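Hand-held demos vs teleop for a small folding dataset

hasmont_kit
Week two of collecting with the hand-held grippers and I'm hooked! We did 30 good demos before lunch, where the old teleop setup gave us 11 on its best day. You just pick the thing up and do the task, and your wrist sorts out all the fiddly bits. New people are usually comfortable after six tries or so.

We've stopped booking the quiet room too. Everything gets recorded in the main office now, with the coat rack, the microwave and people wandering about at the back. My hunch is the policy will cope better with a new room if the training rooms were never tidy.

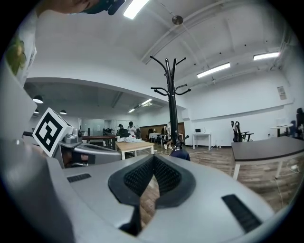 vistosik77 disagrees about the busy rooms. Clutter is fine once you've got volume, but with a small set you're asking the model to learn the task and ignore the office at the same time. Start plain, get it working, then move the table around.

hasmont_kit
Fair, but we tried plain first. Lovely numbers in that one corner – then we turned the table around and it fell over completely.

beleo_bench
I'm with Kit on this one. Six short sessions in different spots beat one long one for us, same total hours. Do watch your tracking though. Big blank walls gave us drift, and we binned a whole afternoon.

vistosik77
Were those six all the same operator? If not, you changed two things at once.

beleo_bench
Ha, no, mixed. Good catch – I'll rerun it with one person in July and post the results.

hasmont_kit
Yes please! Happy to swap episodes if your format's close to ours.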